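Grorent Forum > Hardware > Refurb and Repair

Thread: Blue drive caddies in office towers, keep or bin?

caddyshack_80
Stripping a batch at Darken in September. Case on its side, panel off, RAM out. Each 3.5-inch drive sits in a blue plastic caddy. Do you ship the caddy with the drive or leave it with the case?
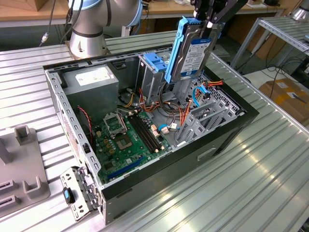 Re: Blue drive caddies in office towers
srisuk_bench
Leave it with the case. A tower without its caddy is harder to sell than a bare drive. Check the rails for stress marks first. With the lid off you also want the SATA lead tucked clear of the drive bay, or the caddy will catch it on the way in.
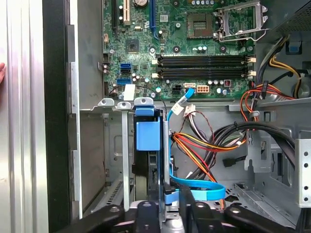
The same goes for the power leads. I route them low and tie them once. Two ties is a nuisance for whoever opens it next.

ohmslaw13
Disagree about the case. We sell drives in caddies and buyers prefer it. A 1 TB WD Blue is slow by current standards, so anything that saves the buyer fitting time helps.

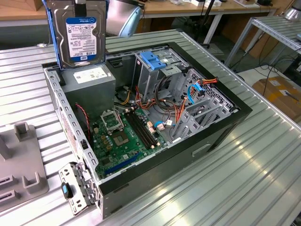
Posted by Ratree Kaewmanee, 4 replies

Buyers of what, though? The caddy only fits that family of case. Outside it, it is packaging. I would worry more about the open CPU socket. Close the frame and fit a cover before moving any cables.

caddyshack_80
Covers are on order. Caddies stay with the cases for now.
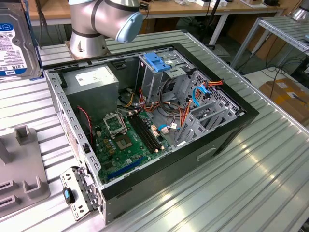

Boonmee Inthanon
Workshop lead, Grorkstead

Label them before they go on the shelf. We had 620 unlabelled caddies at one point and matching them took longer than the stripping. I still think ohmslaw13 is wrong.

ohmslaw13
Noted. Ours still sell.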